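9/22/22

Up early and straight into the kitchen, still in my socks, because I wanted to get on with the counter before Genalyn came over from Laddale. I've been putting it off since August and I was oddly excited! I do love a morning of shuffling things along a worktop with the radio going.

I still can't get over those tiles. All that blue and teal - I picked them from one little square in a shop in Zositthorpe and worried for weeks that I'd gone too bold, and now I'd happily have them up the stairs as well. The grey morning made them look even better.
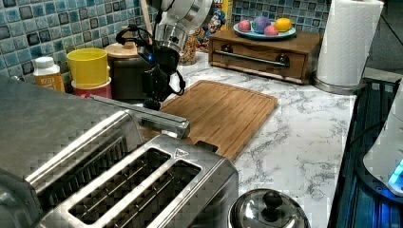 Orsolya rang while I was at it and kept me talking for ages about the flat in Barredo (the kitchen there is tiny, poor thing, and she wants my old shelf). I said she could have it if she fetches it. She also wants the bun recipe again, the one that makes far too many, so I must copy it out properly this time and put the oven temperature on it.

Had a good long think about what stays out and what goes in the cupboard. The toaster stays, obviously, I'd be lost without it. The canister with the wooden lid stays too, and the big glass jar, and the yellow cup, which is too cheerful to hide. The chopping board I'm less sure of. It's such a lovely honey colour that I like having it out, but it does take up a good bit of room, and if I stood it up against the tiles I'd cover my favourite patch. Tried to settle it over a cup of tea and failed.

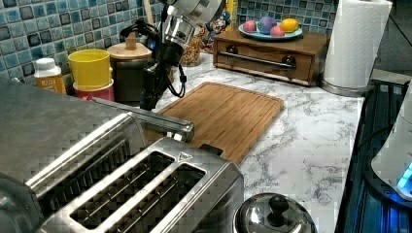 My favourite bit of counter, bamboo board and all.

Genalyn votes for leaving it flat. She brought plums, a whole bag, and we ate most of them standing up while she told me about her new job at Cirkden - she's so happy there, it was a treat to listen to. She has offered to help me with the cupboard under the sink next, brave woman. I've said yes before she can change her mind.

Must buy: vinegar, string, more tea.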